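Policy trained on handheld gripper demos fails on thin rings: is it the data or the success metric?
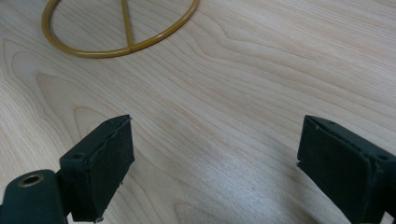 posted by graspnotes

I'm trying to reproduce a result from a Komier workshop paper on learning from handheld gripper demonstrations. Their claim is that you can collect demos by hand with no arm involved, train a diffusion-style policy on the wrist view, and get 95 percent success on small household objects after transfer to a real arm.

My setup is close to theirs. Two-finger gripper, rubbery pads, one wide-angle camera looking down past the fingers, tabletop tasks. On blocks and cups I get numbers I can live with. On thin metal objects I don't. The worst is a brass-colored ring of tubing with a straight rod across it, lying flat. The task is to pinch the tubing and lift. Over 64 rollouts the policy gets the fingers to the right area nearly every time and then closes a little too high, so the pads meet above the tube.

The paper says all demos were filtered by "trajectory quality" but gives no threshold. I dropped everything with a tracking loss longer than 6 frames. I did not filter on anything else. Learning rate, image size and action horizon match the appendix.

Has anyone else run this on flat, thin, shiny things? I want to know if I should collect more demos or if the method has a problem here that the paper doesn't report.

Tags: imitation learning, wrist camera, grasping, reproduction

3 replies

posted by Imville_lab_bench

I had the same failure with wire hooks. More demos helped a little. What helped more was fixing the height error in the pose tracking.

When you collect by hand, the gripper position comes from visual tracking. A plain table with soft grain gives the tracker few strong corners, and when the fingers are low and close to the surface, most of what the camera sees is that table. The height estimate drifts. A few millimeters makes no difference on a cup. On tubing lying flat it is the whole task.

Check it this way:

Put the gripper down so the fingertips touch the table, at the start and at the end of a recording. Compare the two heights. If they differ by more than 2 mm, throw out that demo or correct it with a linear offset. Do this for a batch before you train anything else.

When I did this I lost a good part of my data and the policy still got better. I also put printed markers at the far corners of the table, outside the working area, and left them there during rollouts so the view would match training.

One more thing. Look at the action plots for the last second before closing. If your demonstrators hover and then drop quickly, the policy will average the hover and the drop, and you get a close that is too high. Ask them to go down at one steady speed and pause at the bottom.

The filter you used only catches tracking that fails outright. Slow drift passes straight through it.

posted by türk_men_robotics

Is your pad edge in good shape? We build grippers at Türkmen and worn pads change the contact point more than people think. If the top of the pad is peeling, the rest may be coming off too. Replace both at the same time, never just one. Foam-type pads also compress differently after a lot of use. I don't know the paper so can't comment on that part.

posted by slowrollout

Just use more data, 64 demos is too few.

graspnotes commented: 64 is the rollouts at test time, not the demos.

slowrollout commented: ok then I don't know. Maybe depth camera.

graspnotes commented on the reply by Imville_lab_bench: I ran the touch test on the ring recordings. The start and end heights are off by more than 2 mm in a lot of them, and nearly always in the same direction. The cup recordings drift too, I just never saw it in the results. Retraining now on the ones that pass. The left pad does have a ragged upper edge, so I will change the pads as well, but after this run so I'm not changing both things together.

Imville_lab_bench commented: Good. Report the two separately if you write it up. Also test with the ring turned to several angles. In the Gramport replication thread somebody had a policy that only worked when the rod pointed away from the gripper, and the average hid it.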